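Tuesday, August 23, 2016

Linen bench, folding and spot check

Carried on from Birutė's sheet. Printed tablecloth back on the long table, pattern side up, pulled square to the table edge before anything was put on it. It creases at the corner if it is stored folded in eighths, so it now goes on the roll.

White cloths, plain weave, from the Soltani batch. Washed at 20 on the short program, line dried, pressed at 190 on the flat side only. Seven done. Fold used is the half, then thirds. The thirds drift if the first crease is not pinned with the flat of the hand, and the error shows up at the last edge. Gemma's way (smooth outward from the crease, then turn) is slower and gives a straighter edge. Will use hers for the remainder.

Specks: two cloths went back to soak after pressing. Heat does not lift the gray marks and may fix them. Dean thinks they come from the drying line, I think from the press cover. Swapped the cover at lunch, line not touched, so the next batch should separate the two.

Light: the white cloths are easier to check on a plain dark ground. Against the print the eye goes to the roses and small marks get missed. Ask Delphine if the gray felt is free.

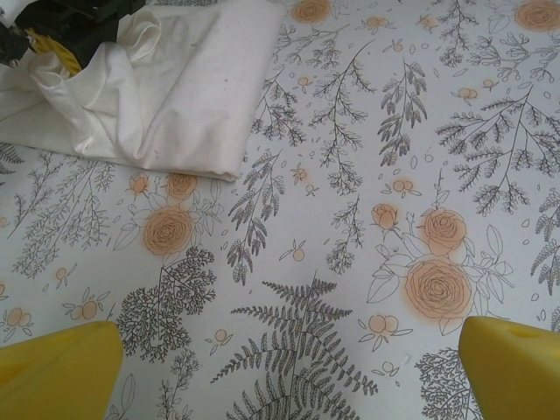 Folded white cloth on the rose-and-fern tablecloth, faint gray specks on the upper face, one end bunched.

The straight edge is acceptable on this one. The bunched end is not - refold from the first crease, do not just tuck it under. Mark the specks with thread before soaking so they can be found again.

To do:
Refold, Gemma's method.
Check the line for rust near the hooks.
Tracey to order more Bolberg soap, the unscented.
Label the roll.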